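Subject: Re: [botine-users] Handover step hangs when both arms are close
From: Akosua Ansah

On a day in January, someone on the list wrote:

> We're running two arms through Botine with the stock handover task.
> Picking works fine. When the arms come together to pass a part, the
> planner goes quiet for ages and then gives up with "no path, goal
> in collision". If I switch off arm-to-arm checking it goes straight
> through, which scares me. Is it the planner or my setup?

Hi there,

Oh, I know this one far too well! I lost most of a week to it at Jodwood. I'd put money on your setup, and on the collision padding in particular. The stock config puts 21 mm round every link, fingers included, and in a handover the fingers have to get closer than that. So your goal pose counts as a crash before the planner has even started looking (and it will happily burn through all its tries finding that out).

Please don't switch off checking between the whole arms, though. What you want is an exception for the finger links only, and only while the handover step is running. Everything from the wrist up keeps its full padding.
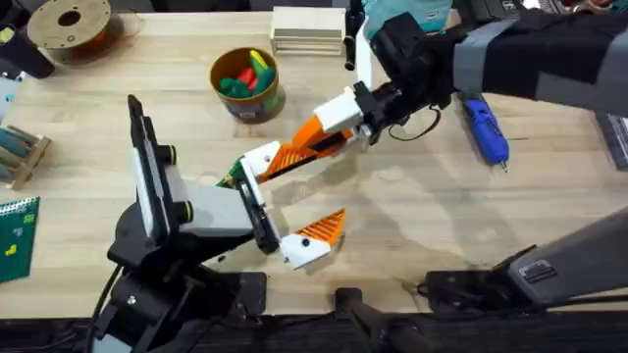
The other thing that bit me was the finger model. Ours are the soft lattice sort, and I'd been using the plain box shapes that come with the config, which are fatter than they need to be at the tip. I swapped them for a tapered hull and the planner went from 58 failed plans out of 500 to 11, with no other changes. I did all of that in simulation first, so take it as a hint and run your own.

Oh, and look at your cables too. Botine knows nothing about them unless you tell it, so I stuck a fat capsule on the forearm where ours loop out. Ugly, but I sleep better.

There's a branch called tsoukalas with the per-step exceptions in it, if you fancy trying that before the next release. Send me your log if it still sulks, and do say which version you're on, as the padding setting changed its name at some point and the old one gets ignored without a warning (grr).

Cheers,
Akosua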